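Cold Soup Season

The first stand at the Altden market with real cucumbers opens at 7 on Friday, and by noon the good ones are gone. Catherine Carnegie buys hers early. She has served chilled soup at Hepburn, her lunch counter, for 5 summers, and last July she sold 233 bowls of the cucumber alone.

Her method is short. Peel, seed, salt, wait an hour, then blend with buttermilk, dill and a little garlic. The soup goes into the refrigerator overnight. 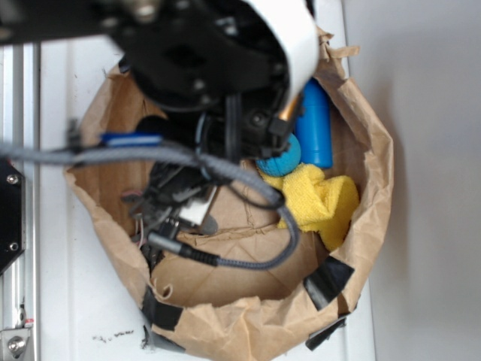 A brown paper bag, opened wide.

Salt is where most home cooks go wrong. Cold dulls it, so a soup that tastes right at room temperature will taste flat the next day. Carnegie seasons twice, once before blending and again just before serving.
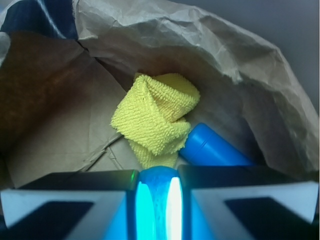

Aster, a regular at the counter, would leave out the garlic altogether and use chives, saying that raw garlic gets stronger overnight and takes over the dill by lunch. Carnegie uses half a clove for a full pot.

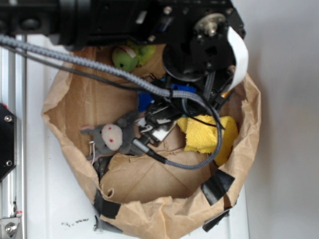
What to Serve With It

Dark rye, toasted and buttered while hot. Boiled eggs also work, and so do small shrimp. Leftover soup keeps two days. Stir it well before pouring.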